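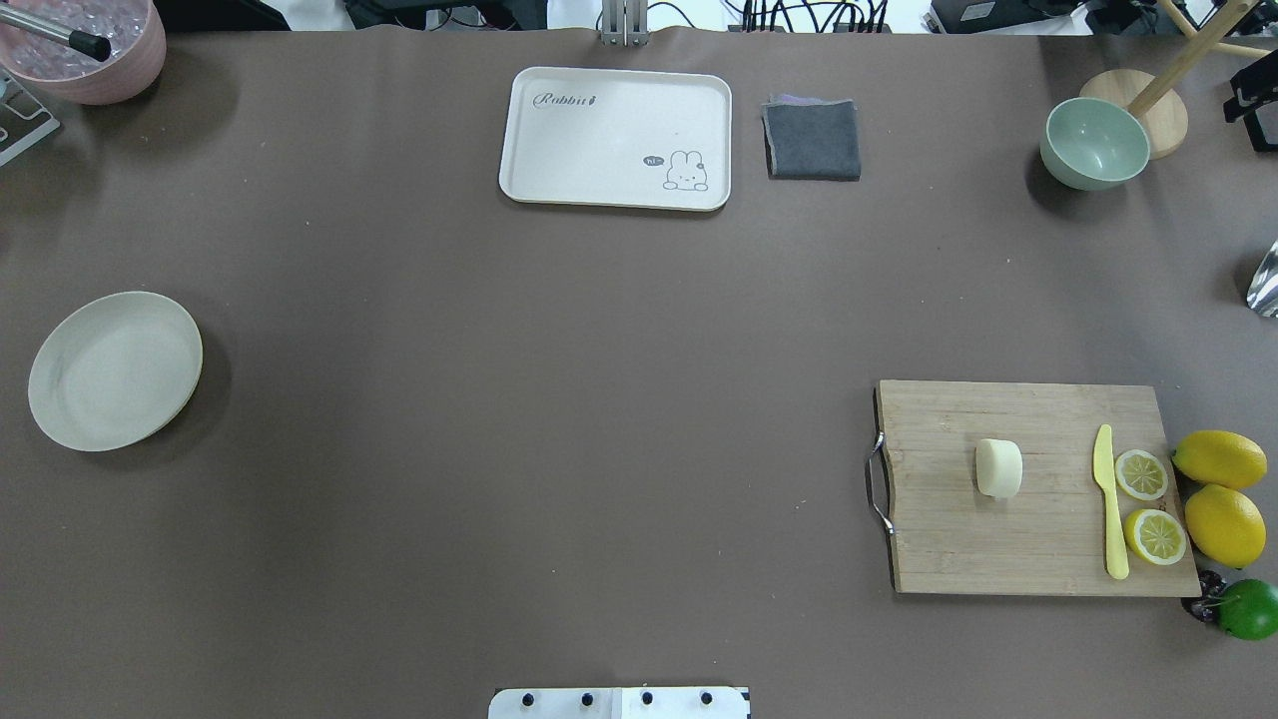

Rosalie Steiner had been engaged to Pallier for six years when he left her for a woman who sold conservatories, and what she minded most was the division of property. Pallier minded it too, and sent a list. It ran to 66 items and had been typed. He wanted the good knives, the bad knives, the print of Cillero harbour and the tray with the bunny in the corner saying "hi". She could keep the grey napkin. He had always been generous with napkins.

"Sign nothing," said Myung-ja Jang, who lived downstairs and had been divorced twice, both times at a profit. "What did he pay for the tray?"

"It was mine. My aunt gave it to me."

"Then it's worth 800 pounds."

Rosalie wrote this down. By Saturday lunchtime they had priced the whole kitchen in this manner, and she discovered that she was, on paper, quite a wealthy woman.

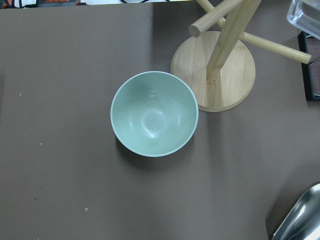

The green bowl, item 25, beside the mug tree.

The bowl was the sticking point. Pallier claimed he had bought it in Sellbridge on their first weekend away. Rosalie remembered the weekend perfectly well. It had rained, he had sulked in the car about a parking fine, and she had gone into the shop by herself to get away from the sound of him breathing.

She rang him to say so. The conservatory woman answered.

"He's in the bath," she said. "He's been in there almost two hours. Does he always do that?"

"Yes," said Rosalie.

"And the list? He's done one for my house as well. I'm on the second page." 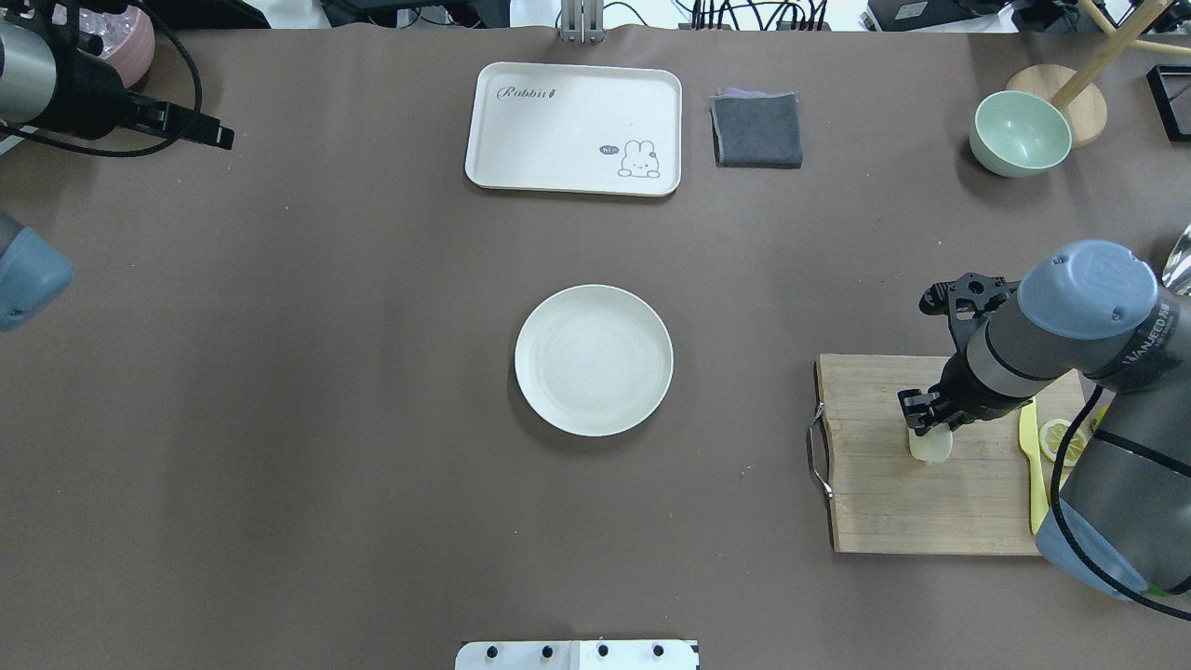 There was a pause, during which Rosalie found that she rather liked her.

"Did he put down the bad knives?" she asked.

"They're my bad knives," said the woman. "I've had them since college."

Myung-ja, listening from the doorway with her coat on, held out her hand for the phone and a pencil.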